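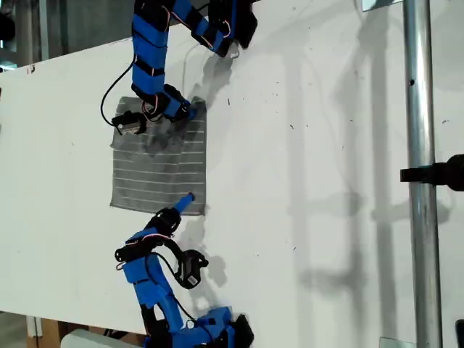 Two-arm cloth folder, build log pics from the Radham shed. Me and Nnamdi Oyelaran, July, mostly after 7 pm. Cloth is the gray one with white stripes — stripes make a crooked fold easy to spot. Wiring still runs outside the arms, will tidy it later. Spent 400 on servos so far, dont ask about the rest.

Next job is grip. Bare tips kept slipping on thin fabric so we went with soft pads. 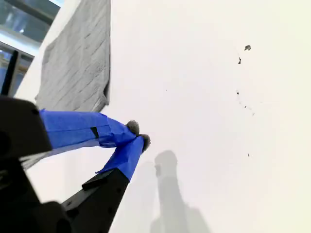 Still to do: slower close speed, new wrist bracket, label teh cables. Code soon.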